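# About Dultitz

Dultitz is a small test shop for robot grippers, arms, cameras and controllers. Companies that fold, sort or pack soft goods send us the hardware they are thinking of buying. We run it on real clothes and write down what it does.

Most of our work is on cloth. A gripper that does well on boxes can do badly on a shirt, and the spec sheet won't tell you which way it will go.

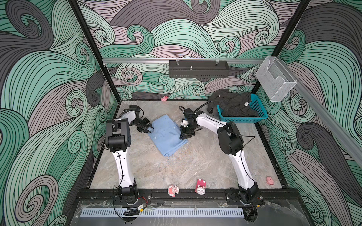
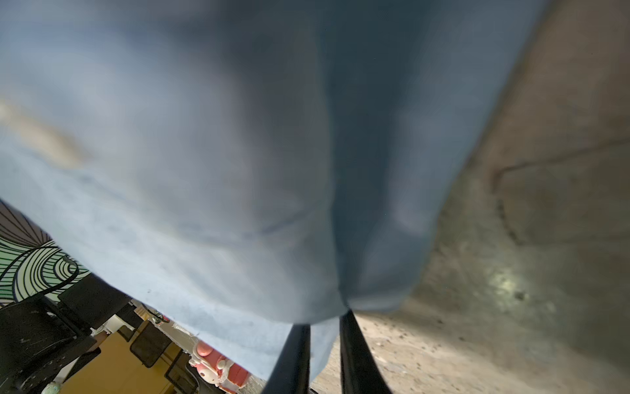

Light blue cloth, seen from over the cell and from close to the fingers.

**Do you sell the grippers you test?**

We don't sell hardware and we don't take a commission on it. Clients pay us a flat fee per test, and the fee is the same whether the gripper does well or badly. If you want to buy what we tested, we'll pass you the maker's contact details and step out of it.

## How we started

Adaeze Garba started Dultitz after several years running the folding line at a uniform rental company. The line had bought a set of grippers on the strength of a demo with new, starched shirts. Used shirts were another matter. She rented a unit in the Remel building and began testing fingertips for two other laundries in the area.

Ayodele Akinola joined the following January to take over controllers and cameras. He wrote the logging software we still use. We are now 4 people full time, plus a machinist who comes in on Mondays to make adapter plates.

## What a test looks like

A standard comparison covers up to three grippers. Each one does 30 picks on each garment in the set, and we use the same garments for every gripper. The arm speed and the starting positions are kept the same too, as far as the hardware allows. Where we have to change something, the report says so.

We record:

- missed picks and dropped picks, listed separately
- picks that took two layers when one was wanted
- marks, pulls or snags on the cloth
- how often the fingertips needed cleaning or changing
- time lost to controller faults

Camera tests are run the same way. The usual questions are whether a wrist view still helps once the cloth is close to the lens, and whether a fixed view can make up for it. We test each view alone and then both together. Controller tests take longer, mostly on account of cabling and setup, and we quote those one at a time.

A comparison takes almost 3 weeks from the day the hardware gets to us. You get a written report, the full log and all the video. We go over the results on a call, and you can send questions for as long as you like after that.

## The Buritz set

Our garment set is called Buritz, after the street our first unit was on. It has shirts, dark knits, towels, work pants and a few things picked for being awkward, such as a rain shell with a slippery lining. Garments are washed on a schedule and retired when they wear out. Clients can add their own items and many do. Please send at least two of each.

## What we don't do

We don't test for food handling or clean rooms. We don't certify anything for safety, and our reports shouldn't be used for that. We also don't publish results without the client's written okay. The one public report so far is the Byun fingertip comparison, which you can ask for by email.

## Getting in touch

Write to Adaeze about new tests and to Ayodele about controllers, cameras or log formats. Tell us the payload, the mounting pattern and what kind of cloth you handle. If you have a sample that gives you trouble, mention it in the first message. Visits are fine on weekdays with notice. Parking is behind the Remel building, next to the loading door.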